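Skaltwood Shared Workshop Help Board
Robotics and Automation

Two arms on one table: gripper cable catches when the left arm reaches across

Asked by Renata Escobar
28 Jan 2022

Our group is assembling a two-arm packing station at the Urkstead workshop. The intended task is modest: the left arm holds an open carton steady while the right arm places a small accessory and its printed sheet inside. Both arms carry two-finger grippers and face each other across a single table.

Each arm completes its own routine without difficulty. When the two routines are combined, the left arm halts with a protective stop shortly after it passes the middle of the table. The gripper cable runs outside the arm, and we believe it is drawn tight at that point. We have reduced the speed to 100 mm per second and the stop still occurs. The log shows code 1031 each time, for which the Gelteck controller manual gives only "external force, joint 3."

Two questions, therefore. Should the cable be rerouted, or should the collision threshold be raised? And is there an accepted way to keep two arms out of the same space when their controllers do not communicate? A photograph of the current layout is at the foot of this page.

Shares: 3

Answer from Urs Grabner

Please leave the threshold where it is. The stop is reporting a real load, and a higher setting would only move the problem to the connector at the wrist, where the repair is more expensive.

The cable should be routed again from the wrist back to the base. Move the arm by hand, with the drives released, to the furthest pose in the program and turn the wrist to the end of its travel in both directions. Fasten the cable in that pose and leave 200 mm of slack at the elbow. Hook-and-loop straps are preferable to plastic ties, which tend to be pulled too tight and cut into the jacket. The slack will form a loop when the arm folds back. Confirm that the loop stays clear of the carton lid, as an upright lid is easily caught.

I would also clear loose leads from the table before any combined run. A gripper that closes on a USB cable will produce the same code and cost you an afternoon.

Answer from Barry Tunstall

We had this on a different make and changed the payload setting. It went away. Ours was set to zero with the gripper fitted. Worth a look.

Answer from Nélida Godoy

Mr. Tunstall's point should be checked first, as it takes a minute. An incorrect payload can appear as an external force, although it would normally show in other poses as well.

On the second question, the usual arrangement is a shared zone with a simple handshake. Connect one digital output of each controller to an input of the other, using the common ground specified in the manual. An arm raises its output before entering the zone over the carton and lowers it on leaving. The other waits. One arm must be given priority in case both request the zone together – in the Rivadeneira project we gave it to the arm holding the carton.

Test the handshake with the carton removed and at reduced speed, with one person at the emergency stop throughout.

Comment from Renata Escobar

The payload was correct. Asanka Kumarasinghe will reroute the cable according to Mr. Grabner's instructions, and the handshake wiring will follow. I will leave the question open until both are complete.

3 comments
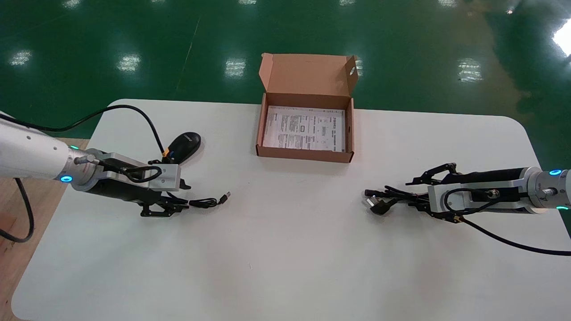 Current layout at Urkstead, with the carton between the two arms.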